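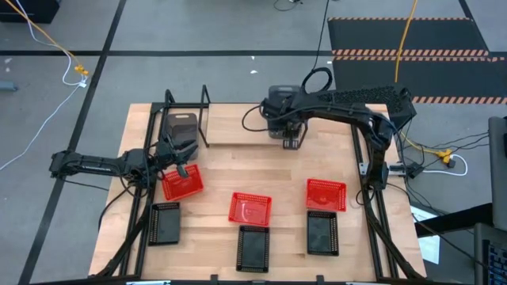 A red basket at one end of a wooden worktable.

There is a particular sort of holiday guide that begins at seven in the morning. You will know it. It tells you to be at the bakery when the shutters go up, at the viewpoint before the coaches, and in the cathedral by half past nine so that you can be out again by ten. It has a coffee stop, timed. It has a "hidden courtyard" which has 812 reviews. By the end of the day you have seen everything in the town and sat down twice, once on a tram.

I used to follow these guides faithfully. Last month I spent a weekend in Claralton with one of them folded in my coat pocket, and I would like to make the case against the whole business while my feet are still sore enough for me to mean it.

Claralton, if you haven't been, is a pleasant river town with a covered market, a hill, a castle that is mostly a wall, and more cake than the population can possibly need. It could fill a weekend very nicely. The guide gave it a day. The guide then listed fourteen stops, with walking times between them that must have been worked out by a much younger person going downhill.

I reached stop one at five past seven. The bakery opened at eight. There were already four people outside it holding the same guide, or one very like it, and we stood in the drizzle avoiding each other's eyes like people who have all turned up to view the same flat. When the door finally opened we each bought the almond bun, because the guide said to, and we each photographed it on the same bit of windowsill. It was a good bun. I have no idea whether it was the best thing in the shop. There was a tray of something dark and sticky at the back that smelled wonderful and that I think about most days.

This is my first complaint about the timed itinerary: it does your wanting for you. You come away having enjoyed somebody else's favourites at somebody else's pace, and you can't even be cross about it, since they were perfectly nice favourites.

The second complaint is lunch. Every one of these guides treats lunch as a refuelling problem. "Grab a sandwich on the go," it says, as though one had crossed two counties and paid for a hotel in order to eat egg mayonnaise against a bollard. Lunch is the main event of any day away from home. It is the one meal you can't do properly on a working Monday, and a trip with no long lunch in it is really just a very tiring walk with luggage.
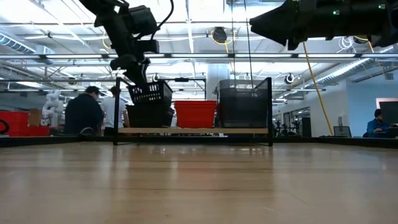 The shelf at the far side of the table.

I broke ranks at stop six. Stop six was the castle, and between stops five and six there is a café called Gilani, on a corner, with steamed-up windows and a handwritten menu that offered lentil soup, a different lentil soup, and a pie. I went in to get out of the rain for two minutes. I was there until ten to three. I had the first lentil soup and then, in a spirit of enquiry, the other one. A man at the next table explained the bus system to his mother, who plainly knew it better than he did. The window cleared a little and I watched people with the guide hurry past towards the castle, and then, quite soon afterwards, hurry back.

I never did see the castle. I am told it's a wall.

Now, I can hear the objection, because I have made it myself, loudly, in airports. If you've only got the one day, you have to be organised. You might never come back. You'll kick yourself if you miss the frescoes. And there is something in that. I once went to Nerholm with no plan whatsoever, on the grounds that I was a free spirit, and arrived to find the ferry ran twice a week and had just gone. I spent the day in a car park with a closed kiosk and a very good view of the island. A bit of planning has its place. Somebody should look up the ferry.

But there is a difference between knowing when the ferry goes and knowing what you will be doing at 11.20. The first is common sense. The second is a job. I've had jobs, and they paid me to be at the fourth thing by 11.20. I see no reason to do it for nothing, in damp shoes, while on leave.

The apps have made it worse, naturally. A friend put Gerus on my phone, which is a travel planner that takes your list of sights and shuffles them into the best order, and then buzzes when you fall behind. It buzzed in Gilani. It buzzed during both soups. It told me I was 114 minutes late for the Museum of Weights and Measures, and asked whether I'd like to "recover my day". I have been spoken to more kindly by a car park barrier. I turned it face down on the table and it buzzed itself slowly towards the salt.

What I noticed, once I'd stopped, was how little of the first six stops I could remember. I had the photographs. There was a fountain, I was fairly sure, and a door of some significance. But I remember that café down to the wobble in the table. I could tell you what the pie looked like going past (tall). The morning went through me like a train through a station it doesn't stop at, and the afternoon, during which I did almost nothing, is the bit I describe when people ask how it was. 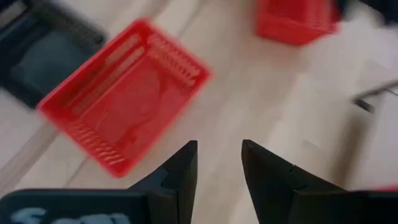 Red basket on the light wood, seen from above.

I don't want to be one of those people who says you should throw away the map and get lost. Getting lost is mostly horrible. You end up behind a tyre depot, needing the toilet. People who recommend it have generally done it once, in Italy, in good weather, with someone they fancied.

My proposal is more modest. Take the guide, by all means. Read it on the train. Then pick 2 things from it, and only those, one for before lunch and one for after, and agree with yourself that the second is optional. Leave the middle of the day alone. If it rains, go into the nearest place with steamed-up windows. If the other half of your party wants to see the remaining twelve stops, wave them off cheerfully and arrange to meet at the cake.

You will be asked, on returning, whether you did the castle. People are strict about this. A colleague who had been to Claralton in the spring went through the list with me at the kettle like a customs officer. The castle? No. The courtyard? No. The 200 steps up to the lookout? I said I had seen the bottom few and they seemed very well made. She looked at me with real pity, and then I asked her what she'd had for lunch there, and she thought about it for some time and said she believed it was a cereal bar.

I'm going back in the autumn, as it happens. I have booked the same hotel, which was ordinary, for the sake of being four minutes from that bakery at a civilised hour, say half past nine, when the almond people have all moved on to the cathedral. I intend to point at the sticky thing at the back of the shop. After that I've nothing down until the soup.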